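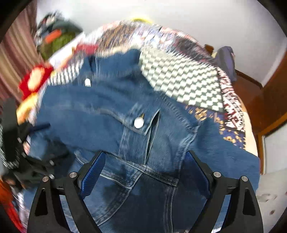
The ribbed pads would lose on anything slick, Hamidreza Moradi maintained, and a test on denim proved only that denim was easy.

Agata Negri wrote that down. Under it she wrote the name of the pad, Jultau, and the number of closures so far, 234.

"Lining fabric, then," she said. "Same jaw, same speed."

"And the Forsberg pads after."

"Smooth ones. Yes."

The Forsberg set had arrived in January with a data sheet that gave a rated life of 3,424 cycles. Neither of them knew how anyone had come to that figure. Hamidreza thought a motor had failed. Agata thought it was a typing error that had survived two revisions.

She backed out the bolts, changed the pads and torqued everything to the value on the card. The left finger sat slightly proud. She loosened it, shimmed it and closed the jaw on a strip of paper until the paper tore evenly.

At 4:15 they started the lining. The smooth pads held for 100 closures. On the next one the cloth slid out by a thumb's width and stopped.

"Slip," Hamidreza said.

"Partial slip."

"Is there a column for that?"

There was no column for that. Agata ruled one in with a pencil, put a 1 at the top, and opened the jaw again.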